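Subject: Re: [tableware] Plate spacing in wire racks

On the Piltia list, Jiang wrote:
> We moved from stacking to upright storage in September and now have
> rim marks on some of the matte plates. The rack is the Clirnholm wire
> one. Is the spacing too tight, or are we loading it wrong? Also, does
> the order matter if all the plates are the same diameter?
>
> Jiang

Spacing first. Measure the clear gap between dividers at the height where the plate makes contact, and ignore the gap at the base. Wire dividers on the light racks spread a little toward the top, so the base figure reads low. On mine the clear gap is 7 mm at the base. A plate with a thick foot ring will sit crooked in that and lean on its neighbor.

The marks you describe are usually metal transfer. Matte glaze is rougher than gloss and takes metal off the wire when the plate is dragged in. Try a mild oxalic cleanser on one plate before you decide the glaze is damaged. If the mark comes off, it was transfer. If a fingernail still catches, it is a scratch and will stay.

Loading: lower the plate straight down between the wires and let go once the rim is seated. Do not slide it in from the side. Fill from the back and unload from the front.

Order matters less with equal diameters. I keep one plate of each color and load them the same way every time, red at the back, then lavender-blue, teal, and pale green at the front.

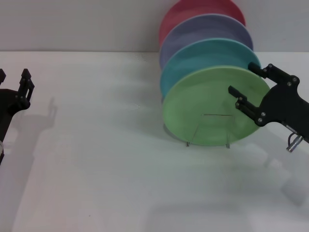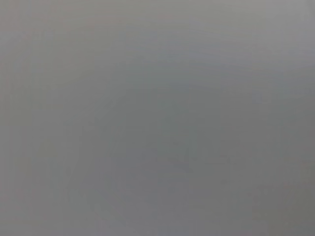 With a fixed order a missing plate shows up at once, and the wear is easier to track, as each plate meets the same wires each time. I swap the front and back plates every 6 weeks and leave the middle ones alone.

Check the feet as well. On a smooth tabletop a thin wire foot will skate when a plate goes in at an angle, and the whole rack turns with it. Clear silicone sleeves fix this. Cut them to 7 mm and push them on dry — soap makes them creep off again. The Bristard sleeves are a loose fit on my wire, so I would buy the next size down.

Last point, on load. I would not put serving platters in the same rack. The center of gravity is too high for a light frame, and the dividers bend outward and stay bent. Once bent, they can be pushed back by hand a few times before the weld goes.

If you post the foot ring depth and the wire diameter I can work out whether your plates fit.

Shuzhen Tian

Comments

mfk: Oxalic cleanser took the marks off mine. Two passes, soft cloth.

Jiang: Foot ring is deeper than I thought. Will measure the wire tonight and post both.

oldkiln: Coated wire avoids the transfer problem until the coating chips. Then it rusts at the chip.

Contact the list owner | Copyright Piltia list contributors | Back to top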